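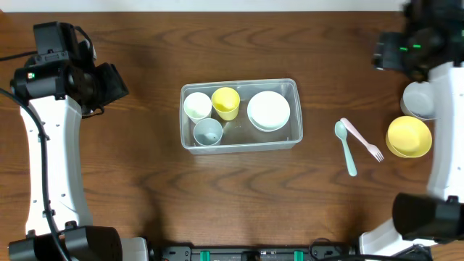
Robotics Studio 2: Two-Arm Manipulation
Handout 3 — The Table-Clearing Task
Kerley Campus, Engineering Workshop
Issued September 22, 2024

Purpose of this handout

Handouts 1 and 2 covered powering up, homing and driving one arm at a time. From this session on you will use both arms together, and you will keep working on the same task until the final demonstration in December. Read the whole handout before your bench booking. The pre-lab questions on the course page are taken from sections 2 and 4.

1. The task

Your group has to get a set of plastic tableware sorted using the left and right arms. The set is made up of cups, a plate, bowls, a spoon and a fork, along with a clear rectangular container. Some items start in the container and the others start on the bare table. At the end of a run, every item must be in the container or in the place your group named on its run sheet before starting.

You may choose the order. You may also choose which arm handles which item, with one condition: each arm must pick up and release at least one item during the run. A run where one arm does all the work and the other stays parked will be marked as incomplete.

Stacked bowls can be moved as a stack or one by one. Moving them as a stack is quicker, but the lower bowl tends to stay behind if the gripper only catches the top rim. Groups last year lost a lot of runs this way.

2. Workspace and reach

The arms are mounted at opposite sides of the table and face in toward the middle. Each one can reach its own side comfortably and the centre with some care. Neither should be sent all the way across to the other arm's base.

The area in the centre that both arms can reach is called the shared zone. The Clenari controller does not check for collisions between arms. It checks joint limits and motor current, and that is all. If you send both arms into the shared zone at the same time, it will let you.

For this reason we use a simple rule. One arm holds the zone and the other waits outside it. Your program should have a variable that records which arm holds the zone, and no move into the zone should start until that variable has been checked. A sample of this is in the starter code under zone_lock. You can write your own version if you prefer, but it must be explained in your report.

Items placed very close to a base or under a gripper are hard to pick up, since the arm has to fold back on itself. If your starting layout puts a bowl right beside one of the arms, think about whether the other arm can slide it out first, or whether the near arm can come at it from above. Write down what you decide. We will ask.

3. Notes on the items

Cups. Grip by the wall, with one finger inside and one outside. Do not squeeze across the full width of the rim. The cups are light and will tip if the open fingers brush them on the way down, so come straight down for the last part of the move. When cups are sitting beside each other in the container, take the one with the most clear space around it first.

Plate. This is the hardest item for most groups. When it lies flat there is very little edge to hold. Two methods have worked in past years: pinching the rim from above at a slight angle, or pressing one side lightly so the other side lifts. The second method is faster but uses more current and can trip the limit.

Spoon and fork. These are thin and lie close to the table surface. Set your lowest gripper height using the calibration block, never by eye. If the spoon and fork are touching or crossed, lift the top one first. Grip near the middle of the handle so the item stays level.

Container. It is clear, and that matters for groups using the overhead camera. The wood grain shows through the walls, and a simple colour threshold will often miss the edges completely. Most groups record the container position by hand at the start of each run and leave it alone after that. If your program moves the container, it needs a way to find it again.

4. Recording demonstrations

Groups doing the learning option will need recorded runs to train from. You record by guiding the arms by hand while the Mkhize logger stores joint angles, gripper state and camera images.

Each group needs at least 107 good recordings by the end of the booking period. That sounds like a lot, but once you have a routine they go quickly. Spread them over several bookings. Recordings made when people are tired are usually jerky and have to be thrown out.

Before each recording:

Home both arms.
Set out the tableware. Shift the items a little each time and vary which ones start in the container.
Check that the cables are clear of the path of both arms, especially the ones near the bases.
Start the logger and wait for the tone.

After each recording, mark it as good, bad or unsure straight away. Do not leave this until the end of the session. Unsure recordings should be watched again by a second group member.

Change the layout between recordings. If the spoon is always to the right of the container, your model will learn to go to the right of the container, whether there is a spoon there or not. We saw this in several reports last year, and the students only found out at the demonstration.

5. Safety

Keep your hands out of the workspace whenever the arms are enabled and you are not recording. The stop button stays within reach of the person who is not driving. Drop the speed limit to 500 in the controller settings for any new program, and raise it only after a full clean run.

Do not unplug a connector from the power strip while the arms are on. If an arm goes limp or a joint feels warm, press stop and put the group on the fault list. The spare joint motors are kept in the Clakska cabinet and are fitted by staff only.

6. Assessment

This task is worth 26 marks.

Working demonstration: 12
Use of both arms and handling of the shared zone: 6
Report: 8

The demonstration is made up of 3 runs, and your best one counts. The starting layout will be set by the marker and you will not see it beforehand. A dropped item does not end the run. If it can still be reached, your program may try again — but you may not touch it yourself.

The report should be short. Give your method, your run sheet, a table of failed runs with the cause of each, and one thing you would change. We are more interested in the failures than in a long account of the code.

7. Before next session

Submit the pre-lab questions.
Agree on a starting layout with your group and bring a sketch of it.
Book a bench. Bookings are for one group at a time and the page shows which benches have the overhead camera.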